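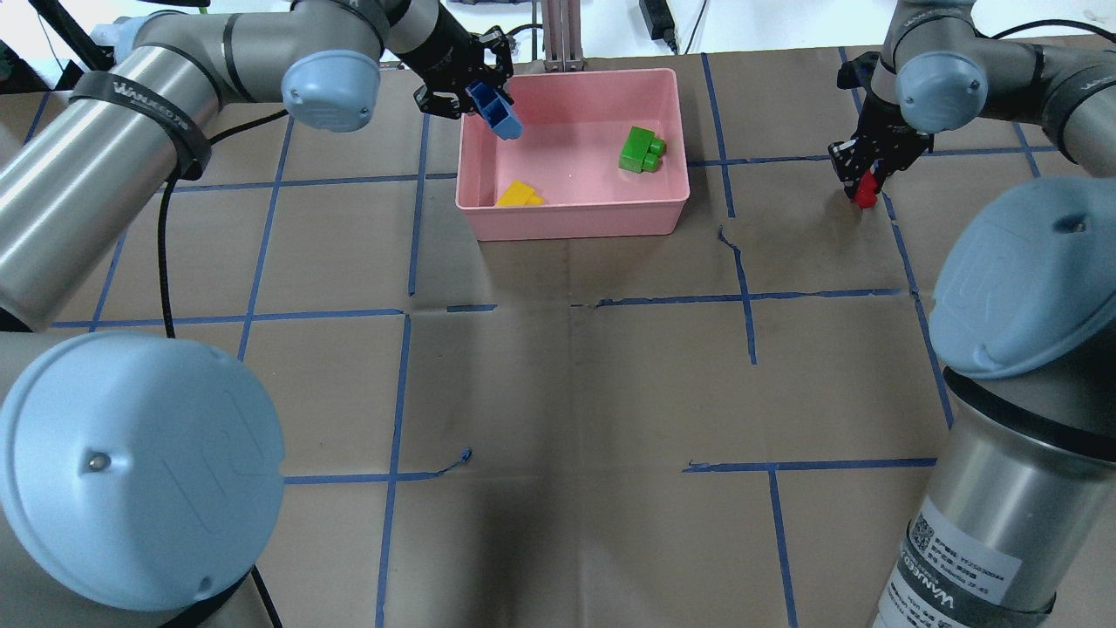 ## 3.2 Study area and sampling

**Figure 3.** Toy blocks and a pink bin on a taped grid.

Premthorpe is a coastal reserve with two accommodation operators, Rena Lodge and Kassab Camp. Both sell all-inclusive packages and neither admits day visitors. Guest records for the three seasons to August were supplied by the booking agent, Brarnesero, in de-identified form. After duplicate and cancelled bookings were removed, 2,886 stays remained.

Length of stay was coded in nights. Party size was taken from the booking and not from the arrival register, as the two operators treat infants differently. Nightly rates were converted to a per-person figure and exclude park fees, transfers and bar charges. Stays booked by travel agents for their own staff were kept in the sample but flagged.

A questionnaire was sent to 700 lead guests drawn at random within operator and season. Usable replies were received from 196 of them, a response rate of 28 per cent. Replies from Kassab Camp were over-represented in the dry season – a result of its later checkout – and weights were applied to correct for this. Open-ended answers were coded by Seo-ah Kwak using the scheme in Appendix B.

## 3.3 Model specification

Willingness to pay for a further night was modelled as a function of rate paid, party size, travel time from the airstrip and prior visits. Season entered as a set of dummy variables. Standard errors were clustered by villa or tent – the unit at which rates are set – and travel time was logged.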